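How Do You Choose Fingers for a Robot?

You got your fingers for free. They came with the rest of you, already attached, and so far you have used them mainly for snacks. A robot is less lucky. Somebody has to pick its fingers out, bolt them on, and then find out whether they were the right ones.

The fingers at the end of a robot arm are called a gripper. Most grippers have two of them, and they do one thing: squeeze. Haruna Mizuno tests grippers at a workshop called Humside, and she has strong feelings about squeezing.

"Too soft and you drop it," she says. "Too hard and you need a new one of whatever it was."

Haruna and her workmate Azlan Ismail had 3 kinds of fingers to compare. The first kind, named Endel, is smooth. The second, Kubo, is squashy like an eraser. The third, Riner, has ridges, a bit like the bottom of your sneaker. Each kind got the same jobs, in the same order, with no extra credit for trying.

You might think the hard job would be lifting something heavy. It was picking up something flat. Try it yourself: put a playing card on a table and lift it without sliding it to the edge. Your fingernails help a lot. Robots do not have fingernails, and they have never once complained about it.

So how do you make a test fair? You change only one thing at a time. If Azlan had swapped the fingers and also moved the table and also used a different flat thing, he would never know which change mattered. He would just have a long day and a page of numbers.

He got the page of numbers anyway. Each kind of finger had 208 tries. The smooth ones managed the flat job 12 times, and Azlan wrote "oh dear" in the notebook. The ridged ones managed it 172 times. The squashy ones landed in between and left the tabletop looking licked.

Then came two arms working together, which is harder again.
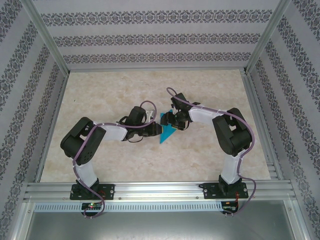

With one arm, the only thing you can bump into is the world. With two, you can bump into yourself. Both arms need to know where the other one is, and they have to agree on who pulls and who holds still. You learned this when you learned to tie your shoes, and it probably took you longer than you remember.

Do ridges win, then? For flat things, on that table, yes. For a ripe peach, Haruna would pick the squashy ones – and she would still keep a towel nearby.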